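Desk Organizer FAQ

Sidcombe shared workroom. Last updated February. Questions not on the list – ask Nesma Slaoui, she's in most mornings.

What is this page for?
The pink wood organizer on the black table, and the small stuff that goes in it. Same handful of questions kept coming, so answers are below. Skip to what you need.

Where does it live?
On the black table, close to the wall. Please don't carry it off to your own desk. If you need a bottle or a jar, take the bottle or the jar.

Which way round does it go?
Back panel – the tall one – toward the wall. Drawer knobs toward you. The low wavy sides slope down to the front, so if you're looking at the high side you've got it backwards. 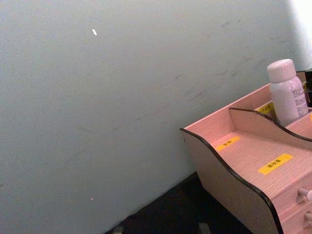
Wavy side panel and inner divider, black trim on both.

Can I push it flat against the wall?
Leave a finger or two of space. The paint is scuffed enough already. Repainting is on the list, no date yet.

What's it made of? Can I wipe it down?
Thin wood panels, light finish. Dry cloth for dust. Barely damp cloth for sticky spots, then dry it right away. No spray cleaner, and don't pick at the black edging, it lifts.

How big is it?
36 cm across. Fits the shelf over the sink too, if we ever have to move it, but the plan is not to.

Where did it come from? Can I get one?
Flatbridge, the stationery people. We got 2, the other one went to the Fallahi room upstairs. Comes flat, slots together, no glue. Took Nesma up to 16 minutes, first time, with the sheet upside down for half of it. Order number 161 if you want the same color. Allow a week or so for delivery.

What goes in the top?
Things that stand up. Bottles, jars, small tubs. If it tips over when you nudge the table it belongs in a drawer or somewhere else entirely.

Does the white bottle have a set place?
Yes. Right-hand side, upright, next to the black divider. Cap on. Screw it all the way please, half a turn is not closed.

And jars?
Left side, lid on. One jar at a time is plenty, two and you can't get your hand in.

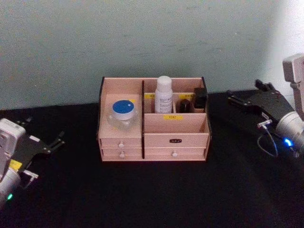 Sorting and Labels

What are the yellow labels?
Each one marks a spot. Read the label, put the thing there. They're small, so lean in. If you can't make one out, ask for a reprint, don't guess.

A lid or a jar is covering the label. Problem?
No, just lift it to check. If it bothers you move the jar forward a bit.

Can I add my own label?
Ask first. We had three different systems going last fall and everyone lost things. Yellow stickers only, one per spot, dark ink. The roll is in the Trirnisa box on the supply shelf.

Can I leave something in the front bin?
For the day, sure. It gets emptied Tuesday evening and whatever's in it goes in the lost and found tray by the door. Nothing with food in it, ever.

Something is taller than the back panel. OK?
A little over is fine. If it's a lot over it makes the whole thing top heavy when you slide the organizer out for dusting. Lay it down on the shelf insted.

What goes in the drawers?
Flat and small. Clips, spare caps, stickers, pens if they fit. Don't force a drawer shut, the knob will come off in your hand and then you have to find me. The wide one on the right is for the longer stuff. Little ones on the left are shallow so don't stack.

A knob came loose. What now?
Turn it clockwise by hand till it's snug. Fingers only – a screwdriver will split the front. If it's gone missing, there are spares in an envelope taped under the shelf.

A drawer sticks.
Pull it all the way out, check behind it. Usually a sticker curled up back there. Rub a candle stub along the bottom edges if it still drags.

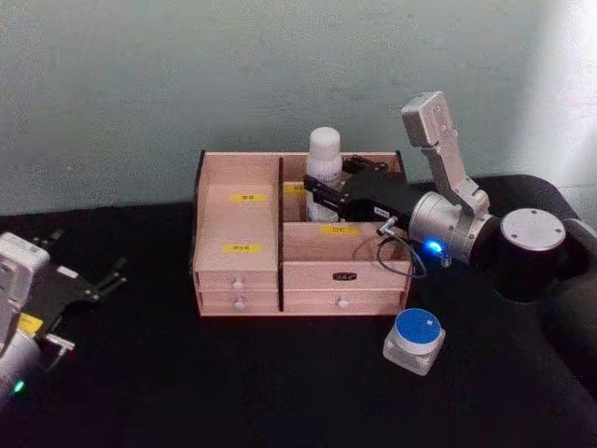

White bottle in the right-hand compartment, wide drawer below.

Can I swap left and right if it suits me better?
No. Other people reach for things without looking. Keep bottle right, jar left.

I used up the last of something. Who refills?
Write it on the pad by the door. Put the empty in the recycling, not back in the slot, please, an empty bottle looks just like a full one.

How often does it get cleaned out?
Once a month, everything out, wipe, everything back. Takes ten minutes if people have kept to teh labels. Longer if not.

Can I borrow the layout for home?
Go ahead. Tall things at the back, short in front, flat stuff in drawers. Label after a week of using it, once you know where your hand goes.

Still stuck?
Leave a note on the pad with your name on it. N. Slaoui checks it before lunch.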